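Okay, equipment budget thread, Aug 3, 2022. Grab a coffee, I have opinions about quotes (so many quotes!)

We're picking the hand for our second bench this month. Esico came in at $2070 for the year on service alone, and Dravum wants 275 a visit. I keep going back and forth.

My rule for now is that every hand on the shortlist has to deal with toy bricks before I sign anything. A little blue one and a longer green one, on the soft mat. Cheap test, and it tells me way more than a brochure!
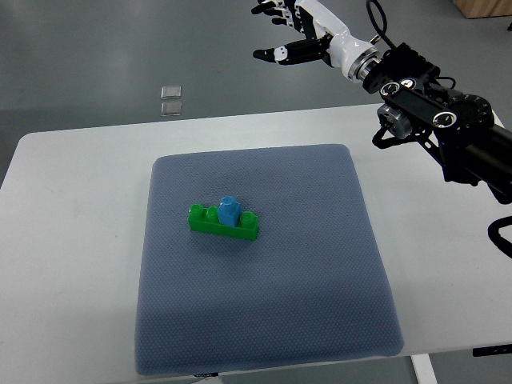
2/ What I forgot to budget for

Cables. Spare fingertips. Shipping BOTH ways if you send a demo unit back. Our old spreadsheet is from 2009 and has one line that just says "misc," so that's getting fixed.

Small parts are where I get picky, so I want fingers and thumb closing on that blue brick before we talk discounts.
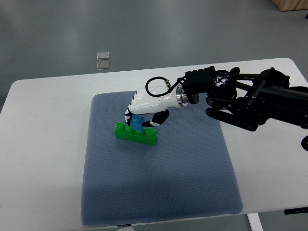

Bijan Kermani: Ask Dravum if the visit price covers travel. Ours didn't, and we found out on the invoice.

Ooh, good one, emailing them now. Adding a travel line to the sheet too.

3/ Lease or buy? Sharifi will lease for 3 years with a swap in the middle, and I'm tempted 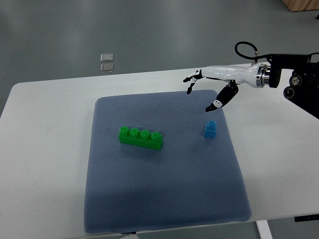
but the monthly adds up fast, and I'd still be paying for the table, the mats and the training days myself. Leaning toward buying one and putting the second off until next August. I'll post the sheet once I've cleaned it up!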